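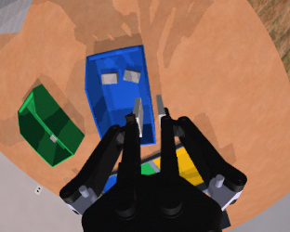 Simulated wrist view from the round-table set: gripper open at the rim of the blue box, green box to the left.

Home | News | Projects | Data | Archive | Contact

Round-table set: first batch recorded
14/05/2019

The Gernine group has finished the first batch of simulated demonstrations for the Tipoki grasping model. The batch holds 875 episodes, of which 600 passed the replay check and will go into training. The remainder are kept in a separate folder and should not be mixed in.

Each episode is one attempt to take hold of an open-topped box by its wall and lift it clear of the table. An operator at Trondbridge drives the arm by hand controller, and the simulator logs joint positions, finger opening and the rendered view at every step. An episode runs for roughly 18 seconds. Box position and rotation are drawn at random before each start, within the reach of the arm.

Most rejected episodes failed at the same point. The operator closed the fingers with one pad over the inside of the box and the other resting on top of the rim, so the wall was never between them. On replay the box tipped or slid. Operators are now asked to pause with the pads open, one on each side of the wall, before going down. The pause is logged as its own step -- it can be trimmed later if the model learns to wait too long.

Table texture was a second concern. The brown patches on the wood are close in tone to the shadows near the boxes, and an early version of the model took some of them for edges. We have left the texture as it is for this batch. The next one will use 2 more table surfaces with the same boxes and the same lighting, so that the effect can be measured separately.

Rarketbridge will run the first training pass at the end of May. Sites that want the accepted episodes before then can ask for read access through the data page. File layout is unchanged from the previous release, except that finger opening is now stored in millimeters.

This site uses cookies to remember your settings. Accept | Decline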